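Fuler Sideline Kit for Adaptive and Youth Sports Days

If you have ever run a Saturday track and field day with 4 stations going at once and one first aid bag between them, you already know why we put the Fuler Sideline Kit together. It started as a favor to Hartmut Reinholz, who coaches throws and wheelchair events and was tired of sending a runner across the infield every time somebody needed an athletic wrap. We packed him a bag, he sent it back with a page of notes, we packed him another, and after a couple of seasons of this we had something we were happy to put our name on.

The kit comes in a soft shoulder bag with a wide strap and a flat base, so it stands up on grass while you dig through it. Inside you get a set of zip pouches (wraps and tape, wound care, cold packs, and one left empty for whatever your own group needs), plus a removable divider and a clear pocket in the lid for emergency contact sheets. We went back and forth on that lid pocket for a long while, and I am so glad we kept it! 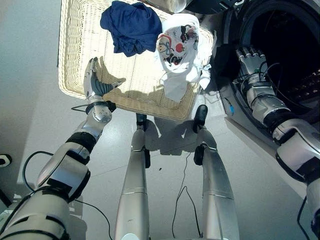 Laundry day: a navy shirt in the basket

The bag itself is a tough woven polyester with taped seams. It will shrug off a wet bench or a light drizzle, though please don't leave it sitting in a puddle through the whole long jump final. The zippers have big pull loops that work with gloves on, and the pouches are held in with hook-and-loop strips, so you can tear one out and toss it to a helper two lanes over.

Caring for your kit

The pouches and the divider can go in the washing machine on a cold, gentle cycle. Empty them first — all the way, please, we have heard some sad stories about tape — and close the zippers. Leave out the fabric softener. Air dry only. The shoulder bag should be wiped down by hand with mild soap and left open overnight. The sideline jackets and helper vests we sell alongside the kit can be washed with your regular darks. 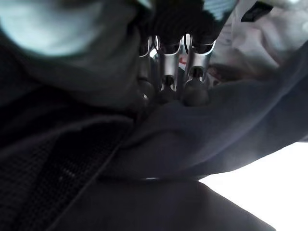
Sizes and what fits

The Standard holds enough for a team or a single station and rides comfortably on one shoulder. The Meet size is deeper, has a second row of pouches, and clips onto the Jurnis folding cart if you already own one. Both take the same pouches, so you can start small and add on later. The Heitmann bottle carrier fits the side loops on either size. The older Lernetti carrier does not, and I'm sorry about that, we did try.

Item number for the Standard is 561 and for the Meet it is 2,014. Refill packs are sold separately and ship flat. Groups outfitting a whole meet can ask us about plain bags without supplies, in case your athletic trainers like to stock their own. 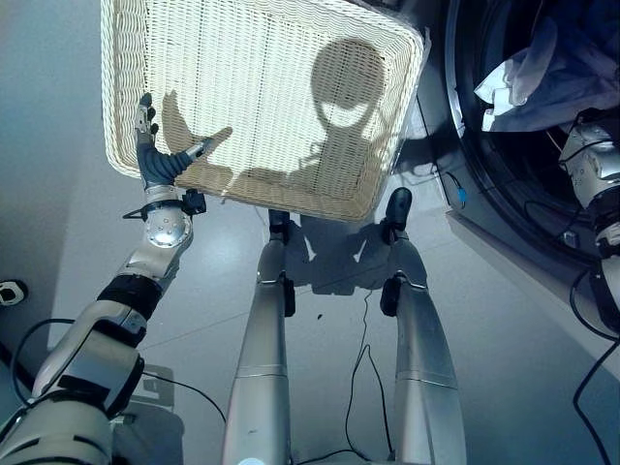 Woven basket, tilted toward the light

We have now sent out nearly 1,000 of these bags, to school programs, summer camps, university kinesiology departments and a good many parents who just like to be ready. Orders placed in December go out a little slower than usual while we restock for spring, so if you have an early meet on the calendar, do get in touch before then. Returns are fine as long as the supplies are still sealed.
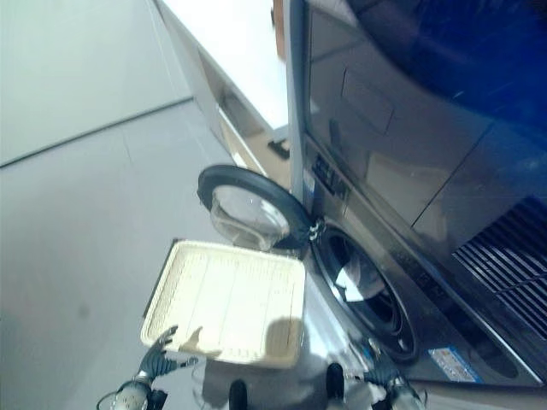

Huiling Meng wrote: We used two of the Standard bags at our spring meet and they were great, especially the pouch you leave empty. I put ear plugs and a few small fidget toys in ours for the athletes who find the starting horn hard, and it was the pouch that got opened most. My one wish is a brighter color for the wound care pouch. I kept grabbing the tape.

Thank you, Huiling! A red wound care pouch is on its way for both sizes, and it will fit the bags you already have.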